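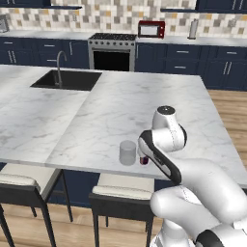

Dastness kitchen sim pack, worth it for a beginner?

Posted by counterclock, June 27, 2020

Looking at the Dastness pack, the one with the arm and the ready made kitchens. Anyone using it? I want pick and place on a countertop, small stuff next to cups, then bottles. Laptop is an Asus, 2 years old, fan already loud. Trial is only 3 days so dont want to waste it on installing. Also does the wrist view come with it or is that extra?

skillet_jo

Wrist view is included. Turn it on in the arm settings, off by default. I'd start with bottles, easier to line up than small things beside a cup. You get the bottle up close between the fingers, tiled wall behind. 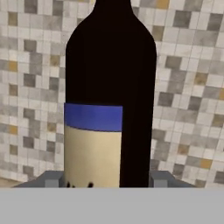

Label text is no good at that range though, so if you need to read labels look elsewhere. Grip force default was too high for me, I set it to 40 and left it. Install took most of an evening, teh download is big. Do that before you start the trial, the clock only runs from first login.

Sukprasert

Ran it on a worse laptop than yours. Slow but ok with shadows off. Close everything else.

mudroom772

No idea about Dastness, I use Skokow. Cheaper, kitchens are plainer, support answers emails sometimes. New version due in September so maybe wait? Depends what you need it for, you didnt say if its for school or work.

counterclock

School. Downloading now, thanks. Will try the bottle first and then the small stuff if theres time left.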